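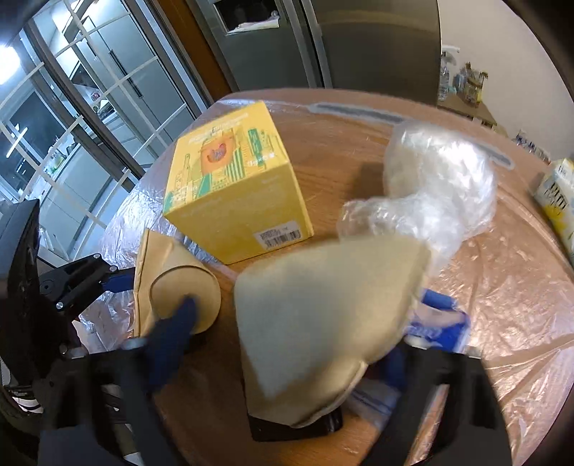 March 7, 2022

I have a drawer for bags. I also have a bag for bags, which lives in the drawer, and since November I've had a second bag for bags, which hangs on the pantry door and was supposed to be temporary. So when I say I spent most of an afternoon clearing packaging off the kitchen table, please understand that you are hearing from someone with a history.

The table is round. I mention it because round tables are sold to you as sociable and are in fact terrible for storing things on. A rectangular table has corners, and a corner is where you put the pile. On a round table the pile has no natural home, so it starts at the rim and drifts inward until you're eating your toast on a clearing the size of a paperback.

Mine has a clear plastic cover on it, because I bought it secondhand and the seller threw the cover in, and I took that as instructions. The idea is that you get to see the wood and also never touch it. The cover has never once lain flat. I've tried smoothing it from the middle out, and I've tried weighting it overnight with cookbooks, which gave me a wrinkled cover with cookbook-shaped dents. A warm hair dryer on low did help for one evening.

Anyway, the pile. It had been building since the holidays, when everybody I know apparently agreed to send me food, and it was made up almost entirely of things that used to have other things in them. Paper bags, folded. Paper bags, meaning to be folded. Clear plastic in quantities I can't explain. And the yellow box.

I should talk about the yellow box. I'd been calling it the Turier box, because a tin of Turier biscuits sat on top of it for so long that the two merged in my mind. The tin went back to the neighbor it came from ages ago. The box stayed. It's a very cheerful yellow, with green drawings of buildings on it and something orange on the top, and it's exactly the size of box that you can't throw away. Everyone knows this size. It's big enough for a present and small enough to keep "just in case," and it's sturdy, and sturdiness is how they get you.

My rules going in were as follows:

- Every bag gets picked up once and dealt with before I touch the next one.
- Nothing goes into the drawer unless something else comes out.
- No reading the labels.

The last rule is the one I broke first. I can't pick up a package without reading it. I found a leaflet from Annan, the tea people, that says the firm was founded in 1794, and then I had to sit down and wonder what they'd been wrapping the tea in at the time, and whether anyone back then had a drawer. That took a while. I also discovered that I own 200 paper coffee filters, in an unopened pack, for a coffee maker I gave to my cousin.

The paper bags were the real work. Kraft bags are the aristocracy of the bag drawer. They stack, they're quiet about it, they can go in the recycling without anybody feeling judged, and you can use them for ripening avocados or mailing somebody a scarf. As a result I keep every single one, and as a result of that I can't close the drawer. I made myself flatten each bag and look it over. Grease spot, out. Torn bottom, out. Handles gone, out, unless it was a really nice size.
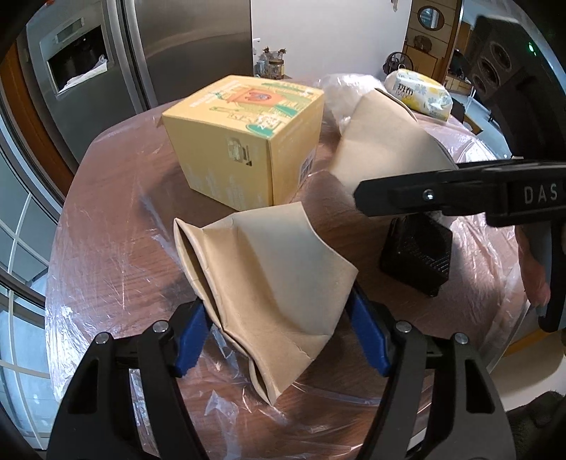 *Really nice size. The yellow box, supervising.*

The trouble with flattening a bag is that it has its own opinion about where the folds go. A bag from the factory has been creased by a machine with total confidence. You come along later and try to put the sides back in along the same lines, and you get it nearly right, and then it springs open an inch on one side and stays that way forever. I did the first few properly, with a thumbnail down each crease, like I was making a wedding invitation. By the end I was pressing them against the table with my forearm. Doing this on a wrinkled plastic cover adds something, too. Every time you lean on the bag, the cover slides a little, and you have to go around and tug the overhang back down on the other side.

When I was done with the paper there were 21 bags in the keep stack. I counted because I'd promised myself a limit, and the limit was going to be ten. I'd like to say I went back through and made hard choices. I went back through and found two I liked more than I'd realized.

Clear plastic was easier, emotionally. I've got no loyalty to it. I do resent how it behaves, though, because you can crush a wad of it down to the size of a plum, put it on the table, turn your back, and find it has quietly become a cauliflower. I stuffed one wad inside another wad, which only gave it ideas. Our town doesn't take the soft stuff at the curb, so it has to go to the collection bin at Preluvach, the big grocery out by the highway, and that means it needs to wait somewhere until I'm next over there. You'll have guessed where it's waiting. The bag on the pantry door is now officially the plastic bag, so at least it has a job title.

That left the yellow box. I picked it up and put it down several times. I tried it on the shelf over the fridge, where it looked like I was selling something. I tried the hall closet, where it blocked the vacuum. I considered peeling the label off and using it for the good napkins, but I only own one set of good napkins and they're currently holding a drawer open. For a few minutes I honestly thought about breaking it down flat. I got as far as looking for the seam.

Then I had what I felt was a breakthrough, and put the paper bags in it.

They don't all fit. Almost 5 of them stick out the top, counting the one that's half in, and the lid won't close over them, and I'll need to trim the stack or find a second box of the same size. I did briefly look online to see whether they sell just the boxes.

The table itself looks great, by the way. You can see nearly all of it. I wiped the cover down with dish soap and a rag, dried it, and pulled it straight, and for the length of a cup of tea it had only the usual creases. Then a delivery came from Galton (lightbulbs, the small screw-in kind, for the hood over the stove), and the bulbs were in a carton, and the carton was in a paper bag, and it's a very good bag. Thick, with a square bottom. I've put it on the table for now.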